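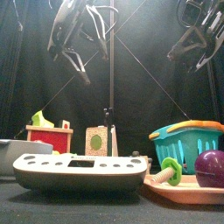 Wustine Pick Set, second edition
Reviewed by Seo-ah Song, September 23, 2018

Our school robotics club bought the Wustine Pick Set to replace a box of foam cubes. It is a boxed collection of practice objects for student manipulation projects, sold with a lesson binder and a scoring sheet. We used it for one term with a two-arm station and 30 students working in pairs.

The lessons start with single objects on a bare table and end with mixed clutter. Macario Pacheco, who runs the beginner group, skipped the first two and lost nothing by it. The middle lessons are the best part of the set. They make students write down an approach angle before moving the arm, and the sheet has a column for it.

We mixed the supplied parts with our own toys for the later lessons. A smooth ball and a toy bolt with a threaded shaft gave the pairs the most trouble. The ball needs a slower close than the binder suggests. Baskets with folding handles are not covered at all, so Zyanya Bautista wrote a page on them for our group.

We logged 1,609 attempts. Almost 600 of those were repeats of lesson seven, where the instructions leave out the release height. Gruromar, the distributor, sent a corrected page when we asked.

Storage is poor. The lid does not latch, and the dividers tear. A club that already has arms and a score system of its own could buy the binder separately.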